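Ticket 698
Subject: Rarska dish rack, top rail popping up on one side
Opened by: Kathleen Corrigan
Status: waiting on customer

January 7, 2021

Hello, and happy new year to all of you at Firkitz! I bought the gray Rarska rack last April and I've been very fond of it (my sister has asked twice where I got it). My trouble is the long rail along the top. One end has started lifting out of its clip whenever I load the heavy dinner plates, and then the whole side leans. I've pushed it back down more times than I care to admit. Is there a trick to it, or do I need a new part?

Reply from Dymphna Cullinane, Firkitz support

Hi Kathleen, thank you for such a kind note, and I'm sorry the rack is giving you grief! Please empty it first, then press the rail down starting from the corner and working along to the other end, notch by notch.

Reply from Kathleen Corrigan

I went corner first, as you said, and it clicked nicely, so fingers crossed.
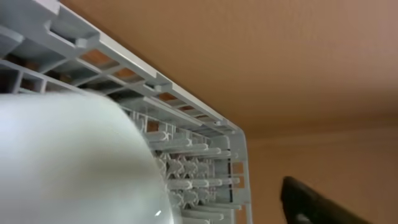

I'll keep the big plates off it until tomorrow and then try a full load again. If it pops up after that, would the 4 clip set fit mine, or is that only for the larger one?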